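Kestberg Cell: Build Gallery

Two arms, one table, one enclosure, built in a shared workshop in Brovcombe. The cell is meant for small desk jobs: picking up, handing over, putting back. Build notes are kept separately; captions are limited to what matters for anyone copying the layout. Last updated April 2026.

Frame and enclosure

The structure is aluminum extrusion with dark gray corrugated panels between the posts. The panels went in after the first month of testing. Before that, people walking behind the bench kept showing up in the camera view and the lighting changed every time the shop door opened. Panels are cut slightly undersize so they can be pulled without loosening the posts.

The arms bolt to black mounting plates at the front edge of the table. We tried rear mounting first. Reach to the near corners was poor, and the elbows hit the crossbar on any high lift. Front mounting fixed both, at the cost of a cable loop that needs watching on the outer side of each arm. 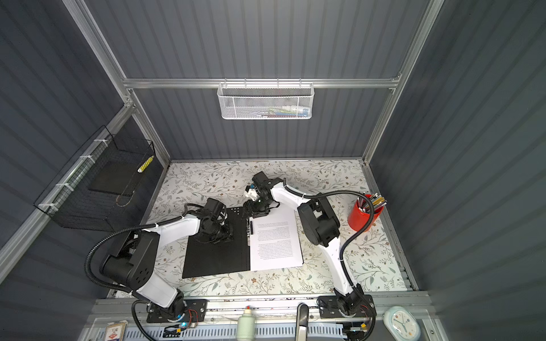

Both arms over the work area. Left gripper at the black board, right gripper holding a small white-and-blue object. Mesh baskets on the back and left walls.

Baskets and small parts

Wall storage keeps the table surface free. The left basket is fixed to its post with cable ties, which have held so far and are quick to cut when the basket has to move. Anything heavier than a handful of pens should get a proper bracket. The table covering is a patterned sheet, replaced when it wears through.

Cabling

Conduit runs along the outside of each arm with enough slack for full wrist rotation. Our first lengths were 39 mm short and pulled tight at full extension. If you are cutting your own, move the arm by hand through its whole range with the power off, then mark the conduit. Secure it at the link ends only. A tie in the middle of a link puts the bend in the wrong place.

Control

Motion runs on Nel, our own script set. It does three things: records a path, plays it back, and stops both arms if either one reports too much load. The load limit is set low for shared work over the middle of the table. Expect false stops until the payload value for each object is entered.

The longest unattended playback to date was 2,000 cycles on a single arm at reduced speed. One gripper screw backed out during that run. All gripper screws now get thread lock.

Open items

Gripper pads for thin card and paper.
A strain relief for the wiring by the left base plate.
Second copy of the frame for the Grustadcombe workshop, planned for June.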